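We're looking for people to break our phrasebook app before everyone else does

Hello! I'm Kazue Kudo, and I look after testing at Dellex, a very small software outfit in Movthorpe. There are more desks than people here, so I also do the support inbox and, most mornings, the milk run.

You may know us from Vanags, our phrasebook and pronunciation app for Android phones. It's been out for a while and people have been kind about it, but the thing they keep asking for is a version that listens. You say your sentence, it tells you which bits a local would struggle with, and you have another go. We've been building that since January and it's now at the point where the three of us in the office can't test it properly any more. We know what it's going to ask. We've all started speaking in the funny flat way it likes, and my husband says I order takeaway like a satnav.

So I need you, please!

What I'm after is people who'll use the new version of Vanags in their ordinary lives and tell me what goes wrong. You don't need to be good at languages. I'd love a fair number of you to be properly bad at them, as Taras (Pasichnyk, he wrote most of the speech part) is forever telling me that we only ever hear from the keen ones.

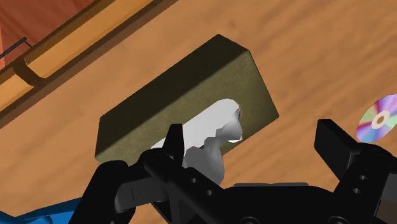 Tissue box and gripper, computer-rendered.

You'd suit this if you have an Android phone you use every day, you're over 18, and you can spare a quarter of an hour on most days while the trial is on. Older phones are very welcome. Cracked screens, full storage, a battery that dies by teatime — bring them all. We'd also like to hear from people with strong regional accents in English, because the app uses English for its menus and prompts and I have a nasty feeling it only understands Fotis.

The trial runs for 7 weeks. We have 70 places, and I'd like to fill them with as mixed a bunch as I can manage. Each week you'll get a short list of things to try, such as asking for directions, booking a table, or arguing over a bill (that one's my favourite). After that you can wander off and use the app however you like. There's a button for sending me a note when something odd happens. Swearing in the notes is fine, I've worked in support.

You'll need to be happy about your practice recordings being sent to us. Only the people working on the speech part will listen to them, they get deleted when the trial ends, and you can ask me to delete yours sooner without giving a reason. If you'd rather keep the recordings on your phone, tell me when you apply. I'm holding back a few places for testers who only want to look at menus and layout.
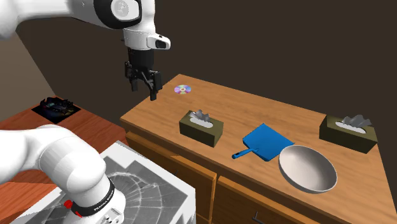
On to money, which I always want to know first when I read these things. Everyone who sees the trial through gets £460, paid by bank transfer in the week after it finishes. If you have to drop out partway, you'll be paid for the weeks you did. We can't pay for phone data, so do use wifi if you're on a small plan. You'll also get the full version of Vanags for good, with all the languages, including the ones Masanobu Yagi hasn't finished recording yet.

Some of you will ask about iPhones. Sorry, not this time. Riku Nakajima is working on it and I've promised not to nag him in public.

There are two get-togethers during the trial, both in the evening at our office on the second floor of the Brakton building, and both optional. We do sandwiches. There's a lift, and the door code is 1803 followed by the bell symbol, which you'll need after six when the front desk goes home. If you live miles away you can join by video, or skip them altogether and I won't mind a bit.

To apply, fill in the form at the bottom of this page. It asks for your phone model, the languages you've tried to learn (giving up counts), and a few lines on the last app that made you cross and what it did. Please don't send a CV — I honestly won't open it. I read that last answer more carefully than the others, so have a proper moan.

The form closes on Fri 21 March at midday. I'll write to everybody the following week, whether it's a yes or a no.

Kazue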